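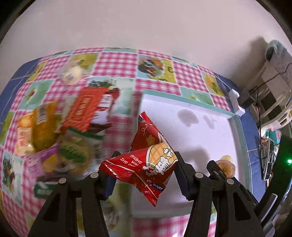 Figura 1. Pinça manual com um pacote vermelho de snack suspenso entre os dedos; à direita, o tabuleiro branco.

Unidade curricular de Robótica de Manipulação
Texto de apoio 4: Recolha de demonstrações com pinça manual

1. Âmbito

O presente texto acompanha a segunda parte do módulo de aprendizagem por demonstração. Pressupõe-se a leitura do texto de apoio 3, dedicado à teleoperação com braço mestre e braço escravo. Trata-se agora da demonstração direta: o operador segura na mão uma pinça equipada com câmara e executa a tarefa com ela, sem que o braço robótico esteja presente. A tarefa de referência é a transferência de snacks embalados de um monte para um tabuleiro.

2. Demonstração direta e teleoperação

Na teleoperação, as posições das juntas são registadas no próprio robô, pelo que as trajetórias obtidas respeitam sempre os seus limites mecânicos. O operador, contudo, trabalha com atraso e com pouca perceção da força exercida. Na demonstração direta o gesto é mais rápido e a resistência da embalagem sente-se na mão, mas a trajetória da pinça tem de ser estimada a partir das imagens e pode revelar-se inacessível ao braço de destino.

No procedimento adotado no laboratório Ornholm, cada episódio contém o vídeo da câmara da pinça, a abertura dos dedos e a pose estimada no espaço. As trajetórias que o braço não consiga reproduzir são excluídas na fase de filtragem, descrita no texto de apoio 5.

3. Escolha dos objetos

Convém que o conjunto reúna embalagens de rigidez distinta. Um pacote flexível deforma-se ao ser apertado e muda de contorno entre episódios; um copo de gelatina conserva a forma, mas oferece aos dedos uma superfície curva. Os bolos em película transparente constituem um caso intermédio -- a película produz reflexos, e o conteúdo cede sob pressão excessiva.

Uma toalha estampada dificulta a segmentação do objeto, sobretudo quando os desenhos representam alimentos. Os estudantes deverão ter este aspeto em conta ao comentar os erros de deteção no relatório.
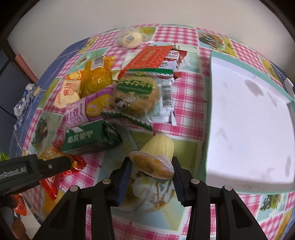 Figura 2. Preensão de um copo de gelatina inclinado: um dedo do lado da tampa, o outro do lado oposto.

4. Execução do episódio

Antes de cada episódio, o operador verifica a abertura máxima da pinça e confirma que o tabuleiro se encontra no campo da câmara. A aproximação faz-se a velocidade constante. O fecho dos dedos só tem início depois de a pinça estar imobilizada junto ao objeto.

Transfere-se um único objeto de cada vez. Se este escorregar, o episódio prossegue até ao fim e recebe a etiqueta «recuperação»; não deve ser apagado. Cada gravação tem a duração máxima de 60 segundos.

5. Dados para o trabalho prático

O conjunto Lalton, disponível na página da unidade curricular, compreende 915 episódios. Cada grupo selecionará 200 para treino e justificará o critério de seleção. A anotação dos instantes de contacto e de largada é feita na ferramenta Zakham, segundo o guião distribuído na aula laboratorial.

O relatório deverá indicar a taxa de sucesso por tipo de embalagem e discutir pelo menos dois episódios de recuperação. As normas de formatação são as do trabalho anterior.

Versão de 27 de agosto de 2024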